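Stories > Short Fiction > Buildings

The Cordier Block

The plaster came down in the lobby at four in the afternoon, and by five the city had put a red tag on the door. I had been the project architect for two years. I stood on the sidewalk on Tanton Street with my hard hat still on and read the tag twice.

The Cordier Block was built as a department store. It had six floors, a light well in the middle, and a cornice made of terra cotta blocks that weighed 300 pounds each. The last owner had covered the front with metal panels. We took those off in November and found most of the cornice still there. People stopped their cars to look at it. The local paper ran it on the front page.

Broscombe, the developer, wanted apartments. The state wanted the light well kept open. An open well cost us two units per floor, and I had spent the better part of a winter going between one office and the other with rolls of drawings.

I called the engineer from my car. She said to stay out until she got there, and I said I would. Then I sat and ate half a sandwich and looked at the cornice.

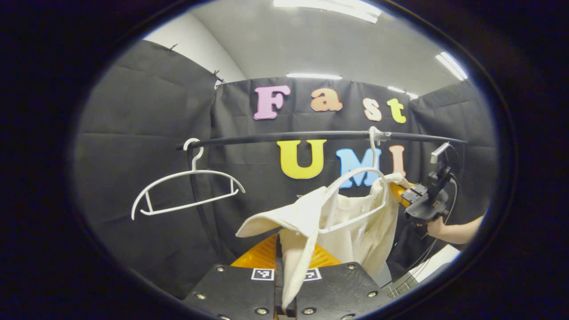
The Fourth Floor

She let me in with her at seven. The lobby ceiling had dropped in one sheet, wire lath and all. Behind it was a second ceiling, older, with painted beams. They were dark green with a thin gold line. None of the drawings had them.

"Somebody hung the new one off the old one," she said. "The hangers rusted."

We climbed to the fourth floor to check the columns. My father had worked on that floor, in men's shoes, before I was born. I had not told Broscombe this. It had never come up, and after a while it would have been strange to bring it up. The marks of the shelving were still on the wall, and I could tell where the fitting chairs had been from the bolt holes in the floor.

The engineer put her flashlight on each column and wrote in her notebook. She asked me what I was looking at.

"Shoes," I said.

She went on to the next column.

The tag came off nine days later. We saved 100 feet of painted beam and lost the rest to water. The lobby rents went up because of it, and Broscombe sent me a bottle of something with a card that had the wrong project name on it.

I kept one bolt from the fourth floor. It is in the drawer with my scales and pencils, and it rolls to the front when I open it.

459 shares | 3030 reads

More short fiction
The Orkora Hotel
Night Watch at the Tanton Street Bank
A House With Two Back Doors
The Surveyor's Lunch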